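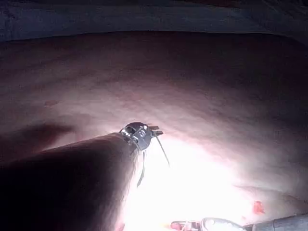
I'd been meaning to get to the Tredenberg open day for years, and in August I finally did! It's a textile works on the edge of Comdale, all brick and skylights, and for one morning they let you wander through most of it with a lanyard and a cup of very strong tea.

Our guide was Mandla Joubert, who has been in the finishing department for 13 years and clearly loves it. He started us off in the sample room (my favourite, I could have stayed there till closing), where there are 300 swatches hung on rails and you're allowed to touch every single one. I got a bit carried away with the rippled fabrics. There's a stretchy one they call Landry that springs back when you scrunch it, and a heavier one, Grevex, that they sell mostly for cushions and headboards. I'd have guessed they were the same thing with different names, but once you've had a hand on both you can tell with your eyes shut.

After that came the dye house, which was hot and smelt of wet wool, and then the cutting tables. I asked far too many questions about how you keep a stretchy cloth straight while you cut it. Patience, mostly, and letting it rest overnight first.

The remnant shop is at the end, by the car park. I spent £42 and came home with enough ribbed jersey to cover the spare room chair twice over. Bring a big bag, and go early – the good blues had gone by eleven.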